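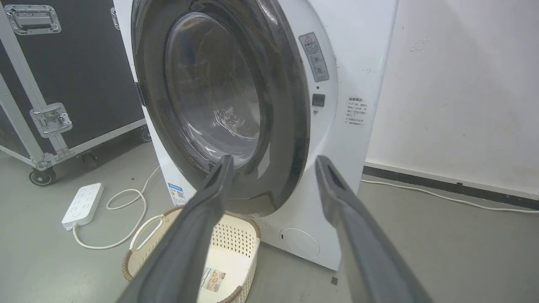 What does our group study?

We study how a robot can learn a household job from a small number of human demonstrations, and how it can keep doing the job when the room changes a little.

Our group is the home manipulation group at Kidora, in Porthorpe. We began in February with one robot and one question from Anum Naqvi, who leads the group. She wanted to know why a policy that opens a door well on one day fails on the next day, when the machine was moved only by the width of a hand. Yasir Niazi joined to build the training software, and today we are 7 people.

The method we work on is called Clondier. A person guides the robot through the task, and we record the joint positions together with the pictures from the wrist camera and the head camera. Most methods give both camera views to the network at all times with the same weight. In Clondier the network learns which view to trust at each step. The head view is useful when the arm is still far and must choose a direction. The wrist view is better for the last part, where the fingers must meet the edge of a round door and a small error is enough to miss it.
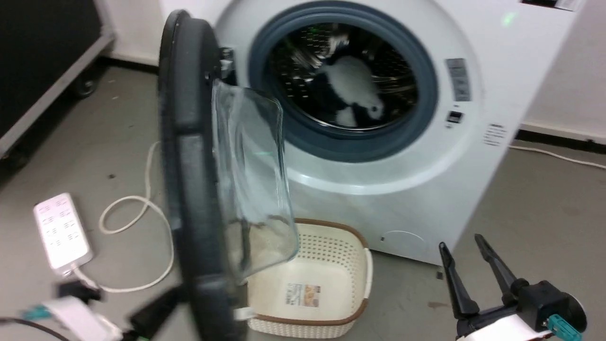 Laundry is our main test task because it puts many difficulties together. The door is curved glass and reflects the light, cloth never has the same shape twice, and the open door can hide a part of the basket from one of the cameras. We divide the task into 11 steps and give a score to each step separately, so we can see where a trial stopped and not only that it stopped.

For our first report we used 101 demonstrations for training. After this we ran 3017 trials of single steps, with the basket and the washing machine placed differently between the sets. Clondier finished more of the door steps than our baseline with fixed weights, and the difference was largest when the machine was turned to the side. For taking out cloth the two methods were almost equal. We do not have a good explanation for this yet — Yasir thinks the demonstrations are too similar to each other, and Anum thinks the problem is in the grasp itself.

The next part of the work is named Yu. It will let the robot go back one step when a grasp has failed, without starting the whole task again. We are also writing a clear guide for people who record demonstrations, as the style of the person has a bigger effect on the result than we expected.

We are glad to receive visits from students and other research groups. Please write to us some days before, so that we can prepare the robot.

© Kidora, Porthorpe | Contact | Page updated Oct 4, 2023 | Back to top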